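Justport Kids: Big Questions, Medium Answers

How Do You Teach a Robot to Clear the Dishes?

Posted 11 Sep 2020

You have probably been asked to clear the dishes. You may have noticed that the person asking didn't explain how. They said "dishes," possibly twice, and the rest was up to you.

Now try that on a robot. Go ahead and say "dishes" as loudly as you like. The robot will go on doing what it was doing before, and that was standing there.

The trouble is that a job like this is made of lots of smaller jobs you have forgotten you ever learned. Find the plate. Work out where its edge is. Get your fingers on either side of that edge. Squeeze enough that it doesn't slip, but not so much that it shoots across the kitchen. Lift. Move it over the bin. Lower it. Let go (people forget that one). Then do it again with a plate that is a different color and sitting somewhere else.

At a workshop in Jundari there is a project called Grorketti, and clearing plates into a bin is one of the things it is trying to teach. The robots there are arms with grippers on the end. They have no heads, so you can't tell whether they're listening.

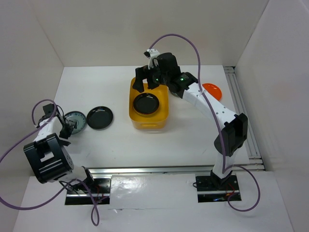 Quinlan asks: Why can't somebody just write down the instructions and put them in the computer?

People tried that, Quinlan, and for some jobs it works very well. If the same plate sits in the same spot every single time, you can tell the arm exactly how far to move, and it will do it all day without complaining. Move the plate over by the width of your thumb, though, and the arm will carefully pick up some air. It will carry the air to the bin and put it down gently. As far as the arm knows, everything went fine.

You could write another instruction for the new spot, and another for the shiny plate, and another for when two plates are almost touching. You would be very old when you finished, and then somebody would buy a bowl.

So the Grorketti team does something else. They show the robot what to do, over and over, and let a computer program hunt for the pattern. A program like that is called a learning system. Each turn through the job is called a demonstration, or a demo if you're in a hurry.

During a demo, a person steers the arms. While they steer, the computer keeps two sorts of notes. One is what the cameras see. The other is what the arms are doing: how far each joint is bent and how wide each gripper is open. The notes get taken many times every second, so even a short demo makes a very long list. It is a dull list. You wouldn't want it read to you at bedtime, although it would work.
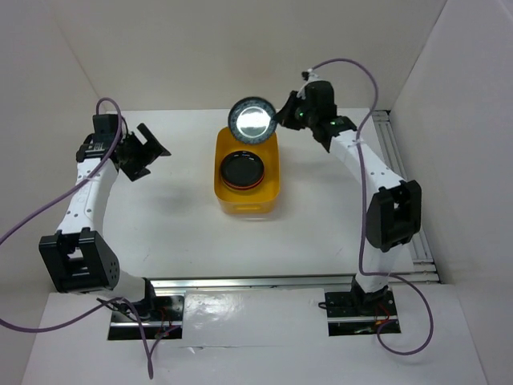
My brother says this is the same as training a dog, wrote one reader, and I say it isn't, so who's right?

Your brother is a bit right. Sorry. Both take lots of practice and somebody patient. But when you train a dog, the dog tries things and gets a treat when it guesses well. Some robots do learn that way, with points for treats. A robot learning from demos has another way of going about it. It gets to look through a big pile of somebody else's good tries and has to come up with moves that match. It's closer to learning a dance by copying the person in front of you. Also, the robot has never once eaten a shoe.

How big is the pile? For the bin job, the team set out to gather 1,000 demos. A smooth one takes 20 seconds. That sounds quick until you remember that somebody has to set up the plates again afterward. Then they have to do it differently from last time, on purpose. Swap the orange one with the black one. Slide the bin over a little.

Mixing things up is the part that matters most. Imagine you had only ever seen cats on sofas. You might decide that a cat is a thing that comes with a sofa. Learning systems make that sort of mistake constantly. If the bin never moved in any of the demos, the program could decide that plates belong in the middle of the table, bin or no bin, and start placing them there with great confidence.

Cameras get mixed up too, in a useful way. One can look at the whole table from farther back, and another can ride along on the arm, close to the gripper. From far away you can tell where everything is. From up close you can tell whether your fingers are really on the rim. You do the same thing when you lean in to thread a needle.

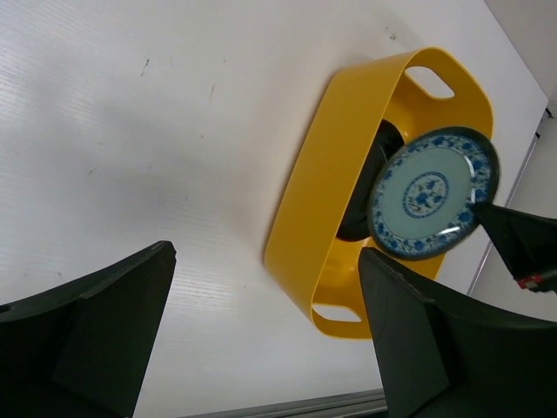 Parisa Mahmoudi says the clumsy demos are her favorites, and she would like everyone to stop throwing them out.

She has a point. After the gathering comes the sorting, when people watch the demos and decide which ones to keep. The first big batch was finished in February, and 900 made it through. In the others, a plate got dropped, or the person steering sneezed, or the recording stopped before the plate reached the bin.

But a demo where the gripper nearly misses, backs up and tries again can be very handy. It shows the robot what to do when things start going wrong. If all it ever sees is perfect work, it has no idea what comes after "oops." The team now keeps 60 of these wobbly ones in a folder of their own, and there are arguments about the folder.

Try it yourself

You need a friend, a plastic plate, a box and a scarf. Tie the scarf over your friend's eyes. Your friend is the robot. First, get the plate into the box using only spoken instructions, and count how many you need. "Just pick it up" isn't allowed, because a robot wouldn't know what you meant by any of those words.

Next, take your friend's hands and guide them through the whole job a few times. Let go and see if they can do it alone. Then move the box.

After that it's the robot's turn to boss you around, so be nice the first time. Please use the plastic plate.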